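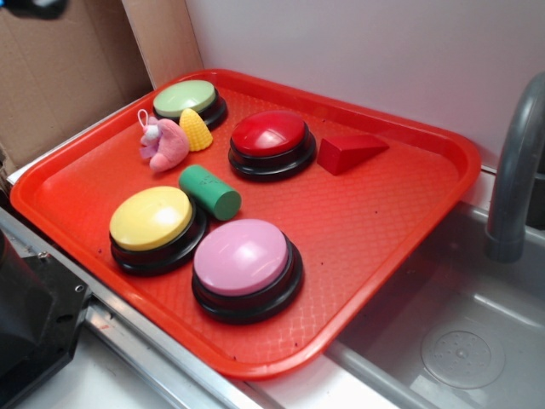 최종 수정: 2020년 3월 5일

빨간 버튼을 표적으로 쓰지 말자

지난 8월 코론의 실습실에서 로봇 팔이 쟁반을 밀고 나간 일이 있었다. 다친 사람은 없었고 장비도 멀쩡했다. 사고 기록에는 "쟁반 이탈, 작업 재개"라고만 적혔다. 나는 이 기록에 중요한 내용이 빠졌다고 생각한다. 그날 옆에 있던 사람이 로봇을 멈추려고 버튼을 눌렀는데 로봇이 멈추지 않았다는 사실이다.

작업 자체는 단순하다. 싱크대 옆 조리대에 쟁반을 놓고, 그 위에 색이 다른 둥근 버튼과 작은 장난감을 섞어 둔다. 로봇은 지시받은 색의 버튼을 찾아 누르고, 장난감은 건드리지 않아야 한다. 버튼은 초록, 빨강, 노랑, 분홍이고 받침은 모두 검은색이다. 계획된 시도는 500회였고 문제가 생긴 것은 282번째였다.

지시는 분홍 버튼을 누르라는 것이었다. 팔은 위치를 제대로 찾았지만 접촉을 감지하지 못했다. 누른 것으로 판정되지 않으니 제어 프로그램은 계속 힘을 주었고, 버튼은 더 내려갈 데가 없으니 쟁반이 밀리기 시작했다. 쟁반 모서리가 싱크볼 쪽으로 나가는 것을 보고 그날 견학을 와 있던 킬리안 자케가 손을 뻗어 빨간 버튼을 눌렀다. 쟁반 위에 있는 빨간 버튼이었다. 당연히 아무 일도 일어나지 않았다. 진짜 비상정지 버튼은 조리대 반대쪽 전원함 옆에 있었고, 담당자 호시노 가즈에가 그것을 눌러 팔을 세웠다. 그사이 3초가 지났다.

사고 뒤의 회의는 접촉 감지 이야기로 거의 다 채워졌다. 힘의 상한을 낮추고, 일정 시간 안에 눌림이 확인되지 않으면 팔을 뒤로 빼도록 프로그램을 고쳤다. 둘 다 필요한 조치였고 나도 찬성했다. 쟁반 밑에 미끄럼 방지 깔개를 대자는 의견도 나왔고 그대로 되었다. 그런데 자케가 왜 그 버튼을 눌렀는지에 대해서는 "안내 부족"이라는 한 줄로 끝났다.

안내는 했다. 호시노는 시작 전에 비상정지 위치를 손으로 가리켜 보였고 자케도 고개를 끄덕였다고 기억한다. 그래도 그는 가까운 쪽을 눌렀다. 크고 둥글고 빨간 버튼은 기계를 세우는 버튼이라고 우리가 오랫동안 사람들에게 가르쳐 왔다. 공작기계에서도, 에스컬레이터에서도 그렇게 배운다. 급할 때 손이 가르친 대로 움직였다면 그 사람을 탓할 일은 못 된다. 오히려 가르친 대로 움직인 손 앞에 가짜를 놓아둔 쪽이 설명을 해야 한다.

반론도 들었다. 첫째는 색 구별 실험에서 빨강을 빼면 데이터가 부실해진다는 것이다. 일리가 있다. 하지만 빨강이 꼭 버튼이어야 할 이유는 없다. 지금도 쟁반에는 빨간 삼각기둥 블록이 올라가 있다. 빨강을 인식하는 능력은 블록으로 시험하고, 누르는 능력은 다른 색 버튼으로 시험하면 된다. 굳이 빨간 버튼을 눌러야 하는 과제라면 사람이 손을 뻗을 수 없는 울타리 안에서 하면 된다.

둘째는 훈련받은 사람만 들어오게 하면 해결된다는 것이다. 나는 이 말을 믿지 않는다. 비슷한 실습을 하는 조바디아 쪽에 물어보니, 그곳에서도 직원 한 명이 표적용 빨간 버튼을 비상정지로 착각한 적이 있다고 했다. 입사한 지 여러 해 된 사람이었다. 그곳은 그 뒤로 표적에서 빨간 버튼을 뺐고, 148회를 다시 수집했다. 일정이 밀렸지만 그 결정을 후회한다는 말은 듣지 못했다.

셋째는 비용이다. 버튼은 네 색이 한 묶음으로 들어오고, 이미 학습한 모델도 그 색에 맞춰져 있다. 이 부분은 나도 쉽게 대답하지 못한다. 모델을 다시 학습시키는 데 드는 시간은 실제 비용이고, 그 비용을 치르는 것은 내가 속한 팀이 될 가능성이 크다. 그래도 당장 할 수 있는 일이 있다. 빨간 캡을 파란 캡이나 흰 캡으로 바꾸고, 이미 모은 자료는 그대로 쓰되 새로 모으는 자료부터 구성을 달리하는 것이다. 캡 색만 바뀐 정도로 성능이 크게 무너지는 모델이라면 그 사실도 일찍 알아 두는 편이 낫다.

비상정지 버튼의 위치도 다시 정해야 한다. 지금 자리는 담당자가 앉은 쪽에서만 가깝다. 구경하는 사람, 쟁반을 정리하는 사람, 물건을 다시 놓는 사람은 모두 반대편에 선다. 팔에 가장 가까이 가는 사람이 정지 버튼에서 가장 먼 셈이다. 버튼을 하나 더 달아 직렬로 연결하는 데는 반나절이면 된다. 새 버튼에는 노란 바탕판을 대고, 쟁반에 올라가는 어떤 물건과도 모양이 겹치지 않게 했으면 한다.

기록 방식에 대해서도 한 가지 적는다. 우리 양식에는 로봇이 무엇을 잘못했는지 쓰는 칸은 여러 개 있지만 사람이 무엇을 하려고 했는지 쓰는 칸은 없다. 그래서 282번째 시도의 기록만 읽으면 접촉 감지 오류가 한 번 있었던 것으로 보인다. 정지하려는 시도가 한 번 실패했다는 내용은 그날 방에 있던 사람들의 기억에만 남아 있다. 다음 양식에는 그 칸을 넣고, 282번째 기록도 소급해서 고쳐 써야 한다. 수정안은 호시노와 함께 작성해 두었고, 캡 교체 건과 묶어서 올릴 예정이다.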